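Section 4. Setting Up Intake Screening for Tampering and Foreign Objects
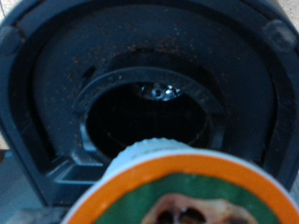 Welcome back! If you have worked your way through Section 3, your Ulteck screening unit is bolted down, leveled and plugged in, and you have a user account with your name on it. What you don't have yet is a machine that knows what to look for. That is the job of this section, and it is the one we get the most phone calls about, so please set aside a quiet hour for it and don't try to squeeze it in before a delivery.

The instructions are written for packing sheds, produce wholesalers and the back rooms of grocery stores, where fruit and packaged goods come in by the crate and somebody has to decide whether they go out again. If you bought the unit for a commercial kitchen, the steps are the same, but your crates will be smaller and you can skip 4.5 altogether.

4.1 Before you begin

You will need the following within reach:

The test card set (the flat gray wallet that came in the accessory box)
The Kirix logging tablet, charged
One empty crate of the kind you use most
One full crate of the same kind, with produce you have already checked by hand
The blank incident sheets from the back of the binder
A roll of hold tape

Take off your watch and any rings, and empty your apron pockets. Pens are the worst offenders here. We have had more than one customer spend a whole afternoon chasing a fault that was clipped to the front of somebody's shirt.

CAUTION: Do not reach into the tunnel while the green lamp is lit, even if the belt has stopped. Press the red stop button and wait for the lamp to go out first.

4.2 Setting the baseline

The unit needs to learn what your ordinary, untroubled crate looks like before it can notice one that has something in it.

1. Turn the key to SETUP. The lamp will blink amber.
2. On the Kirix tablet, tap Intake, then Baselines, then New.
3. Give the baseline a name your coworkers will recognize. "Grapes, black crate" is a good name. "Test 2" is a bad one, and you will regret it by the end of the season.
4. Place the empty crate on the belt with its long side facing you and press Run. Let it pass all the way through.
5. Send the same crate through again, turned end for end.
6. Now send the full crate through. It should make 16 passes in all, and the tablet will keep count for you. Give the crate a gentle shake between passes so the fruit settles a little differently each time.
7. When the tablet shows Baseline Ready, tap Save.

If the tablet shows Baseline Uneven instead, it nearly always means the crate was sitting crooked on the belt. Straighten the guide rails (see Section 3) and start again from step 4. You don't need to rename anything.

Note: Crates with metal staples or wire handles need their own baseline. Please don't be tempted to borrow one from a plain plastic crate. The unit will stop for every staple, your staff will get into the habit of waving alarms through, and that is a very hard habit to break once it has set in.

4.3 Setting the sensitivity

Sensitivity runs from 1 to 20. The unit leaves our workshop set at 13, and for soft fruit we would gently encourage you to leave it there for the first few weeks while everybody gets used to the rhythm of the thing.

1. With the key still at SETUP, tap Sensitivity on the tablet.
2. Choose the baseline you just saved.
3. Slide the first test card (marked N, for needle) under the top layer of fruit in the full crate.
4. Run the crate. The belt should stop and the lamp should turn red.
5. Move the card to the middle of the crate and run it again, then to the very bottom, and run it once more.
6. Repeat with card W (wire) and card B (blade).
7. If any card gets past, raise the setting by one and repeat all the cards, including the ones that were caught the first time.

Going higher than you need has a cost. Every false stop means a person has to open a crate, look through it by hand and close it up again, and on a busy morning that adds up in a hurry. If you find yourself at 17 or above and a card is still slipping through, stop there and look at your baseline again.

CAUTION: Count the test cards back into the wallet when you are done, and have a second person count them too. A test card left in a crate of fruit will cause exactly the sort of scare this machine was bought to prevent.

4.4 Linking the unit to your supplier records

An alarm is far more useful when you know where the crate came from. The Ulteck unit does this through Skasarex, the lot tracing program that came with your license. If you use a different program, ask your dealer for the separate linking sheet.

1. Open Skasarex on the office computer and sign in as the site manager.
2. Go to Settings, then Devices, and click Add.
3. Type in the serial number printed on the plate behind the unit's lower door.
4. Pick which details should travel with each crate. We suggest grower, lot, arrival time and the name of the person who received it.
5. Print one test label, stick it on your empty crate and run it through. The label details should come up on the Kirix tablet within a few seconds.

A site license holds almost 2,000 lots before the oldest ones are moved to the archive. Archived lots can still be searched, they simply take a bit longer to open. Please don't delete them to tidy up. If the police or your food safety inspector come asking about a crate, it may well be one that left your building weeks ago, and you will be very glad to have the record.

4.5 Choosing a hold area

Pick your hold area now, while nothing is wrong. It should be indoors, lockable, cool enough for the produce you handle and well away from both the loading door and the trash. A shelf in a walk-in cooler will do nicely if it can be closed off with a cage door. Larger sites on the Pylypenko shelving plan can use the bottom bay, which already has a locking bar.

Mark the floor or shelf edge with hold tape and write the manager's extension on it in big letters.

4.6 What to do when the lamp turns red

Copy this part and tape it up beside the unit. Everybody on the shift should have read it, including the people who only fill in now and then.

1. Leave the crate where it is. Press the red stop button and wait for the green lamp to go out.
2. Put on cut-resistant gloves before touching anything.
3. Write the time and the lot details on an incident sheet.
4. Run the crate once more. If it passes, run it a second time. If it passes both times, it can be opened and checked by hand at the side table, and you should note this on the sheet as a false stop.
5. If it stops the belt again, carry it to the hold area without opening it, tape it shut and lock the door.
6. Tell the site manager straight away, in person or by phone. A message left on the tablet isn't enough.
7. Pull every other crate from the same lot off the line and hold those as well, even the ones that have already passed.

If somebody does find an object, they should leave it in the fruit and keep their hands off it. Wiping it, rinsing it or dropping it into a drawer for safekeeping can spoil whatever the police might have learned from it. Hold on to the crate, the liner, the label and any wrapping too.

Please ask your staff not to post pictures online. We know how tempting it is! But a photo that goes around before the facts are known can frighten shoppers off an entire crop, and it has been known to encourage copycats. Calls from reporters should go to the site manager.

CAUTION: If a worker has been scratched or pricked, see to the worker first. Wash the wound with soap and running water, get medical advice right away, and leave the paperwork until they have been looked after.

4.7 Returning to normal running

1. Turn the key from SETUP to RUN and take it out.
2. Check that the lamp shows a steady green.
3. Run one crate with card N inside and confirm that the belt stops.
4. Remove the card, return it to the wallet and sign the first line of the daily check log.

Repeat steps 3 and 4 at the start of every shift and again after any power cut. Baselines should be made fresh whenever you change crates or liners, and we also recommend a new set in August if you handle table grapes, when the bunches coming in tend to be heavier and packed more tightly.

Cleaning the tunnel and changing the belt are covered in Section 5.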